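Thursday, gripper bench, started 9:30

Picking up where I left off with the finger pads. Riaan wants a decision before the next parts order goes in, so today was all hand-held, no arm. (The arm is still waiting on a new controller board from Dedmont and I've quit asking.)

Two sets of pads on the table. The Overo ones are the smooth molded kind we've been using since spring. The Ankrah ones have that dark textured covering, and I'll admit I went in rooting for them, mostly because I'm tired of watching the smooth ones squirt things across the room. Same body for both, same finger travel, same camera settings. I locked the exposure at 1000 and left it alone, after last week's mess where auto exposure hunted every time something white came into view and half the log was useless.

Did 60 grabs with each set. Pens, tape rolls, the little gearbox housings, then round stuff at the end. On the flat-sided parts I really can't tell the pads apart. I had a whole speech ready about texture and it fell over in the first ten minutes! Round stuff is where it gets interesting. The smooth pads need you dead on center or the ball pops out the front. The textured ones let me be pretty sloppy and still come up with it, though they shed a bit, and I was picking lint off the bench by lunch.

Log numbers so I can find them again: smooth set starts at frame 1802, textured set starts at 2494. Anything before 1802 is me fiddling with focus, skip it.

Riaan Baloyi came by after lunch and asked the obvious question, what happens when the thing you want is down inside something. Good question. With the fingers wide open I can straddle a narrow tray and grab the tray itself, but going in for the small part means closing down first and coming in steep, and then the walls eat up most of the clearance. The Prandent fingertips are skinnier and might do it. I think there's a set in the second drawer, unless somebody walked off with them again.

Spent the rest of the afternoon on white things on white, which I'd been putting off. The wrist view is better than I expected with the exposure locked. You lose the tray rim a little in the bright spots but the shading on the floor of the tray is enough to go on. 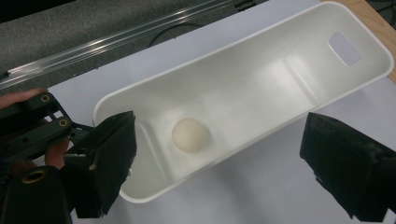
Textured pads either side of the white tray, pale ball on the tray floor.

Still to do: try the skinny tips in the tray, trim the frayed edges on the textured pads (scissors? hot knife?), and rerun the ball with something darker under the tray to see if the tracker likes it any better. Also I owe Riaan a yes or no. Leaning textured, but I want to see how bad the shedding gets after a full day before we buy eight more.

Battery on the hand-held is charging on the back shelf, please leave it there.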